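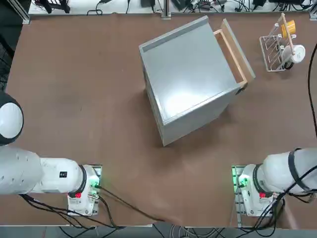 Two-arm tidy project, do the numbers mean anything?

Forum: Student builds and clubs
Started by grellthorpe_dad

grellthorpe_dad
My daughter is in the senior robotics elective at Grellthorpe, and the fall project is teaching a pair of arms to put a kitchen corner in order. Drawer closed, mug upright in the rack, cup in the rack, nothing falls over. They drive the arms by hand to record runs, train on those runs, then let it go by itself and score it.

Parents got a newsletter on Monday saying the class has recorded 944 runs and the drawer task is at 72 percent. I write test plans for a living (pumps, not robots) and my first reaction was 72 percent of what. I asked at pickup and got a very friendly non-answer. Am I being a crank?

torque_wrench
Not a crank. How many scored trials, and who decided what counts as closed? Those are the only two things I'd ask.

grellthorpe_dad
She thinks they did 25 trials per setup. Closed means "looks closed." She said that with a straight face.

torque_wrench
Well, then it's 18 out of 25. Run it again tomorrow and you could get 15 or 21 without touching a thing. I wouldn't print that in a newsletter.

V_Nikolaidis
I teach this course. Vesela Nikolaidis, hello. I was going to stay out of it but one of my students sent me the link during lunch.

The newsletter was written by the school office from a paragraph I gave them. My paragraph said 18 of 25 on the drawer with the cabinet in its usual spot, and it said the mug was going badly. The office turned the first part into a percentage and dropped the second. I should have asked to see it before it went out.

On "looks closed," guilty. We have since cut a feeler strip from a cereal box. If it slides in between the drawer front and the cabinet, the run fails.

grellthorpe_dad
Thank you, and sorry for airing it here first. What happens when the cabinet is not in its usual spot?

V_Nikolaidis
It gets worse. With the cabinet turned by the width of a hand we had 9 out of 25. That was in my paragraph too.

bshokri
That second number is the project. The first one is a machine replaying a motion it has seen hundreds of times. If you took the cameras off and taped the cabinet down you might score nearly as well. Has anyone tried that?

mkiani_mentor
Mitra Kiani, I mentor the group two afternoons a week. Babak, we did try it, sort of. Shahab covered the wrist cameras with tape and left the head camera alone. Drawer score hardly moved. Mug score went to nothing. So it isn't pure replay, but on the drawer the wrist views are doing very little.

bshokri
Or the head view is doing very little as well and you haven't covered that one yet.

mkiani_mentor
Fair. It's on the list.

sbagheri_g12
im shahab, the tape was mine. we didnt cover the head camera because ms nikolaidis was worried about it swinging blind into the rack. we could do it with the rack moved off the table but then its a different picture for it so what are you testing

bshokri
That's a better objection than most I hear at work. Try pointing the head camera at a saved still from an old run, rack included. Keep somebody's hand on the stop.

sbagheri_g12
ok thats kind of cool. will ask

old_relay
I'll say the unpopular part. Why are high school students collecting 944 recordings so a computer can push a drawer shut? In my day the club built a line follower out of junk and every kid could explain every wire. I see two expensive arms with factory grippers and I wonder what the kids made.

nazanin_k
My son is in the same class, and I've wondered about that too. He can talk about training loss all through dinner but he couldn't tell me what was inside the wrist. I'm not sure it's a bad trade. I'm not sure it's a good one either.

V_Nikolaidis
The arms were bought with an Alipour grant, and yes, they came assembled. The students did the mounting, the cable runs, the recording software settings, the task design and the scoring. The cable runs are still in progress, as anyone who has been in the room will confirm.

old_relay
Cables across a table under two moving arms. That's where I'd start the grade.

torque_wrench
Agree with relay on the cables and not on the rest. A line follower was a kit with an answer in the back. Working out why a mug fails is harder than anything I did in school. But they have to do the working out. If the plan is "record more," then relay's right.

grellthorpe_dad
What is going wrong with the mug?

sbagheri_g12
mostly it starts on its side. when the handle points up its ok. when the handle is down or toward the back the gripper gets one finger inside and one outside and then it lifts crooked and lets go over the rack. also theres the stick

grellthorpe_dad
The stick?

sbagheri_g12
wooden spoon handle type thing. if its leaning across the rack the arm tries to go through it. we only have like 30 runs with it leaning

mkiani_mentor
Most of the early recordings had the stick lying flat or not there at all. The students set up the table the way that made it easiest to get a clean run, which everybody does. So of the 944, a very large share are the drawer, and a large share of those are the same drawer push.

bshokri
So the headline count is inflated as well. I'd throw out half of it and see if the score changes. If it doesn't, you've learned the extra afternoons bought you nothing, and that's worth a poster by itself.

nazanin_k
Those were my son's afternoons! But okay.

V_Nikolaidis
We've more or less agreed to do this. Train on 100 drawer runs and compare with the full set. My guess is that 100 gets within a couple of trials.

torque_wrench
With 25 trials you won't be able to tell a couple of trials apart from luck. Sorry. You need more trials or you need to say you can't tell.

V_Nikolaidis
Then we'll say we can't tell. I'd be glad if they learned to write that sentence. A run plus reset takes a couple of minutes and I have the room until five.

old_relay
Who resets the table between trials?

sbagheri_g12
whoever is free

old_relay
And does whoever is free know which version is running?

sbagheri_g12
yeah its on the screen

old_relay
There's your next problem. The kid who trained version B puts the mug down handle up for version B. Doesn't mean to. I did it with a soldering test in 1981 and fooled myself for a month.

mkiani_mentor
This one stings because I've watched it happen and not said anything. We could print start positions on cards and draw one before each trial, and turn the screen around.

grellthorpe_dad
We do exactly that with pumps. Draw the card first, set the table, then someone on the other side of the room picks the version. Costs nothing. I can bring a stack of blank cards.

Fikau_user
Coming in from the other direction. We ran the same kind of project at Trumstead last year and I think you're all being hard on teenagers. Ours had three working demos out of who knows how many and the open house loved it. Two of those kids are studying engineering now. Does it need blind trials?

bshokri
It does if you print a percentage. If you show the thing moving and say "sometimes it works," no.

Fikau_user
Then print "sometimes it works" and let them enjoy it. My worry is that by November you'll have a gorgeous scoring protocol and a class that never wants to see a mug again.

nazanin_k
This is also a real risk, speaking from my kitchen.

sbagheri_g12
we kind of like the scoring. its the recording thats boring

V_Nikolaidis
Fikau_user, I take the point. Open house is still going to be a demo with the cabinet in its usual spot and the drawer open, and I'd like it to shut the drawer in front of grandparents. The scoring goes on the board next to it, both numbers.

old_relay
Both numbers, same size lettering.

V_Nikolaidis
Same size lettering.

grellthorpe_dad
I'd come to see that. I still don't believe the drawer number, for the record.

torque_wrench
Neither do I. Post the rerun when you've got it, with the cards.

sbagheri_g12
update, did the saved still thing today with the stop button held. drawer 11 out of 25. so its looking at something, but not as much as we said

bshokri
Eleven shut with a frozen head camera. Were the wrist cameras on?

sbagheri_g12
yes, forgot to tape them. doing it again thursday with everything covered

mkiani_mentor
And with cards. The first 25 weren't with cards, so don't anyone quote the eleven.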